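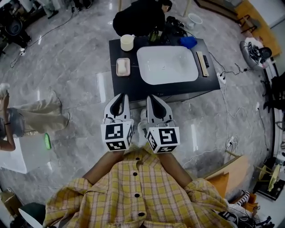 Washing up in a basin on a table – how do I stop getting water everywhere?

Asked by Aaliyah Morin

Hi all! Our bathroom sink is out of action until December (long story, the plumber found something nasty behind the wall) so I've set up a washstand in the big room. It's a black table with a wide white basin on top, soap in a little see-through dish on the left, a cup behind that, and a light wood tray on the other side for odds and ends. I love how it looks. What I don't love is the water. The basin is really shallow, and by 8 in the morning, after two kids have washed their faces, it's all over the table and down onto the marble, and that floor is like an ice rink when it's wet.

Also the bar of soap turns to mush in its dish. I've got a blue cloth at the back of the table but it's soaked after one kid. Any ideas? I don't want to buy a whole new basin if I can help it, the only deep one I liked was $34 at Marsden and it was ugly.

3 answers

Imogen Bellamy
We did this for a whole winter at my mom's place in Clodton, so I feel your pain! Biggest thing is to put in way less water than you think. I used the cup to measure – five cups for a face wash and no more. If the kids can splash it over the side, it's too full.

Then move the cloth. At the back it only catches drips when somebody reaches over for it. Fold a towel lengthwise and lay it along the front edge, where the elbows go, and keep the cloth for wiping the table down. I'd put a bath mat with a rubber back on the floor too. Swap the towel at lunchtime and hang the wet one up somewhere, or it starts to smell (ask me how I know).

For the soap, tip the water out of the dish every time and stand the bar on its side to dry. A couple of thick rubber bands around the dish work great, the soap sits up on them and the air gets under it. My mom Pauline just cuts her bars in half so there's less to go mushy, and that works pretty well too.

Kieran Naylor
get a deeper basin

Tia Bainbridge
Agree with Imogen on the towel. Two things to add. Empty the basin with a jug before you try to lift it, those wide ones slop like crazy when you carry them. And wipe the wood tray dry at night, mine got black rings on the bottom within around a month and I had to sand it.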